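Chapter 3
Finding the Gripper: Markers, Frames and Time

In Chapter 2 we treated the pose of the gripper as something the software simply knew. On a robot arm that is close to true, as the joint encoders report it many times a second. A gripper held in a person's hand has no joints to read. Its pose and the gap between its fingers have to be worked out from video, and every later stage – filtering, planning, control – inherits whatever errors are made at this point.

We start with the easier of the two, the finger gap. A small square marker is fixed near each finger. The detector finds the corners of both squares, solves for the position of each marker relative to the lens, and takes the distance between them. Subtracting a constant measured with the fingers closed gives the opening.

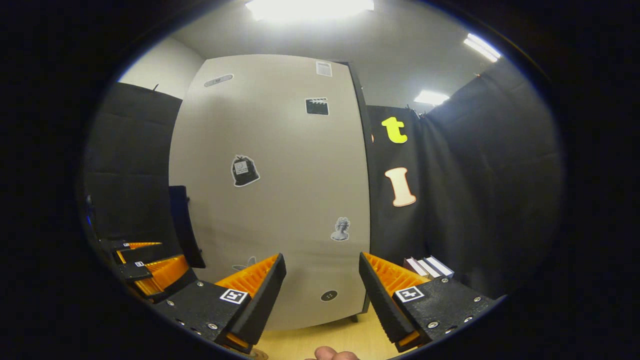
Two problems come up at once. The first is lens distortion. A fisheye lens bends straight edges, so marker corners must be undistorted before any geometry is done with them. Skipping this step gives a gap that looks reasonable near the middle of the image and drifts toward the rim. The second is identity. If another gripper is in view, its markers will be detected too, and the program must check marker IDs before it pairs them.

Pose is harder, and takes up most of the chapter. We follow the method used in Fesix, the tracking package written by Alina Ardeleanu at Risteck, which matches fixed visual features from one image to the next. Flat surfaces with printed detail help it a great deal. Plain curtains and bare walls do not.

The exercises use the Clitau recording, which has 1611 images and a matching log of inertial readings. Load it before you go on, and confirm that the two clocks agree at the first and last entries.

3.1 Coordinate frames

We need three frames: world, camera and fingertip. The camera frame has its origin at the optical center, with z pointing forward out of the lens.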